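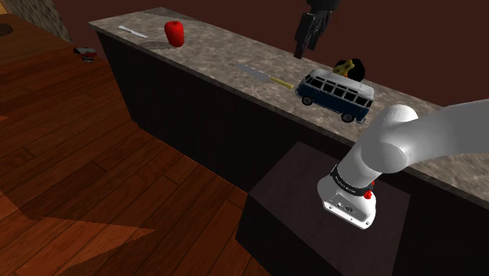 The kitchen counter level in Skurnunham, with the apple, the van and the bigger knife set out.

Skip to content | Print this page | E-mail this to a friend

I run the after-school robotics club at Dranthorpe, and we've had Skurnunham (the arm simulator from Zurnance) on the club laptops since the start of March, so it's time I wrote it up!

First off, the kids love it. The kitchen level is a counter with random stuff on it, and you write a little script to go get things. The apple is everybody's first target, and then they get cocky and try the van. I like that the layouts are messy — a tidy row of cubes would have lost my group in a week. The stone and the wood floor look pretty good too, even on our old machines.

The wrist view is what sold me. 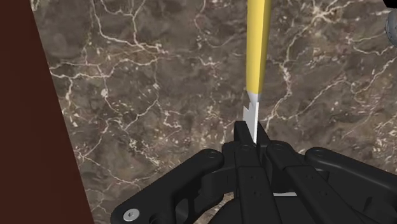 You get right up close to the fingertips, so when a script grabs a tool by the thin metal end and leaves the handle sticking up, you know exactly what to fix. Qianru Cai, one of my eighth graders, spent two whole meetings on her grip angle and wouldn't let me help (fair enough).

Now the gripes. The club license was $237, and the manual assumes you already know what a joint limit is. Shadows get very dark in places, and we had to turn the brightness way up on the projector. Saving is clunky as well — Yao, the add-on that's supposed to back up your scripts, ate one of ours and I'm still a little sore about it.

Would I buy it again? Yep. I'd just keep copies on a thumb drive.

This site uses cookies. By continuing to browse you accept our use of cookies. OK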